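Stasach, my little sim project, lives!

25/06/2019

So I finally have a result I'm not embarrassed to write down. If you've been reading this blog since the spring you know I've been trying to teach a simulated arm to pick things up off a plate without ever handing it a 3D model of the thing it's picking up. Just pictures in, motion out. My first version (the one I moaned about for weeks) trained fine and then fell apart the second I moved the table. I mean completely apart. It had learned the table!

The fix is a bit dull to describe, but it made all the difference. Every training run now gets its own room. Different wall color, different floor, different wood on the table, different light, and the objects get dropped in new spots. I wrote the room shuffler over two long evenings and called it Plotel, because the folder needed a name and I was tired. Plotel spits out 1,000 rooms in one go and the policy never sees the same one twice in a row.
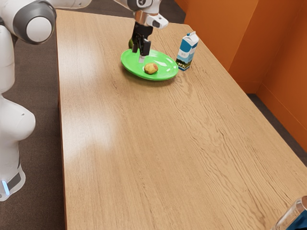
I also changed what the network gets to look at. Before, it only had the one wide view of the table, and from way back there a small thing on a plate is a handful of pixels. It could tell there was something to grab but it was pretty hopeless at deciding where the fingers should go. Now there are two views, the wide one and a close one, and they each go through their own small network before getting glued together. I was worried the close view would just confuse things (it has no idea where the table is, poor thing), and for the first chunk of training it really did. The curve sat flat on the floor and I nearly killed the run. Then I went to make dinner and came back and it was climbing — lesson learned about patience, again.
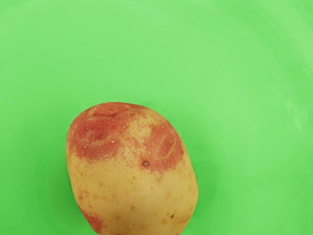
Skin texture matters way more than I expected, by the way. I had a batch of objects with flat, single-color surfaces because they load faster, and a policy trained only on those got lost as soon as it met anything blotchy or speckled. Going the other way works fine. Train on the blotchy stuff and it handles the plain stuff too. So the fast-loading batch is gone and I just live with the slower renders.

Okay, numbers. I held back 200 rooms that training never touched and ran one attempt in each. The new version got a clean grasp in 188 of them, and I count it as clean only if the object is still in the fingers at the end of the lift. I looked through the misses by hand and most are the same kind of thing, where the fingers come down a hair too far to one side and the object rolls. There are a few where it went after the wrong object entirely, and I don't have a good story for those yet.
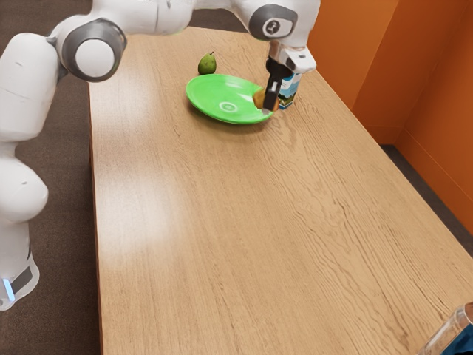

Clutter is what I want to poke at next. Things bunched up near each other are still the hardest case, and something tall standing next to the target is worse than something low. My hunch is that the wide view loses the target behind the gripper right when it matters, and the close view hasn't learned to take over. I have an idea about randomly blanking out one view during training so it can't lean on either one too much. I tried a quick version for 800 steps, and that's nowhere near enough to say anything, but it didn't explode!

I've also started a second set of rooms called Wonen, with more kitchen-ish stuff and much messier tables. It's slow going. Half the bowls had their insides facing outward when I imported them, so objects fell straight through to the table, and I spent a whole evening flipping surfaces before I noticed there was a checkbox for it.

A couple of people asked for the code. It's coming, but right now the settings are scattered over three files and one of them only works on Lindsay (my desktop — yes, it has a name, it's earned one). I'd like to get it cleaned up by September. If you want to try it before then and don't mind a mess, leave a comment and I'll send you what I've got.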